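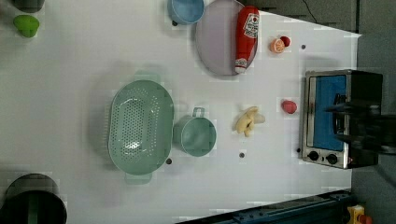
Play kitchen sorter and table setter, part time

Hi! I run Kutier, a small rental library for pretend-play toys, and I'm looking for one more pair of hands at our workroom on Grurkitz Street. We lend play kitchen sets to daycares, church nurseries, waiting rooms and the occasional birthday party, and every set that comes back has to be emptied out, checked, cleaned, matched up again and packed for the next family. Right now that's me and one other person, and we are swimming in tiny plastic groceries.

The catalog has 3234 pieces in it (I did the July stock check myself and I'm still recovering). They belong to 257 sets, and a set is only any fun if it's complete. A kid who gets the banana peel without the banana will let you know about it!

What you'd be doing: most of a shift is spent standing at a table. A crate comes in, you spread it all out, and you go down the card that belongs to it. Cookware first, so your colander, your cup, your plates and pots, then the toaster oven if there is one, then the food. Sticky pieces go to the sink. Cracked pieces go in the repair box, and please don't glue anything yourself, I have opinions about glue. When the card is full you pack the set, sign it, and start the next one.

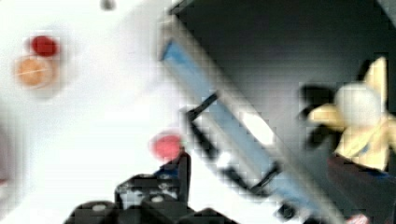 Food is the slow part and I'd like you to know that going in. Pots are easy, you can tell one from another across the room. Fruit is where people get stuck, especially the little round things, and we have a lot of little round things. You'll have something salmon-red and ball-shaped sitting on a white table, a deeper red one a little way off, and you have to decide which card each of them goes with. The Revero sets and the Zerouali sets both have a red fruit in nearly the same size, and the only way to learn them is to handle them for a few weeks. I still mix them up when I'm tired, so no one is going to be cross with you.

Hours and pay: two afternoons a week to start, 1 to 5, and you can pick which two as long as they're the same every week. We pay hourly, every other Friday, and I'll give you the rate when we first talk so you don't waste a trip. December and January are busy and there are usually extra hours if you want them. No weekends.

You'd fit in well if you like puzzles, don't mind washing up, and can lift a full crate onto a shelf at chest height. Good color vision helps a lot with the pastel sets (mint, lavender, light blue, they all blur together by four o'clock). You don't need any experience with kids, we hardly ever see them. Students and retirees both welcome. We listen to the radio and there is always coffee.

If it sounds like your kind of afternoon, drop a note through the door at 9 Grurkitz Street or use the contact form on the Kutier page. Tell me a bit about yourself, which afternoons you could do, and when you could start. No resume needed. Please get in touch by 14/12/2018, and I'll call everybody back the week after, including the people I can't take on this time.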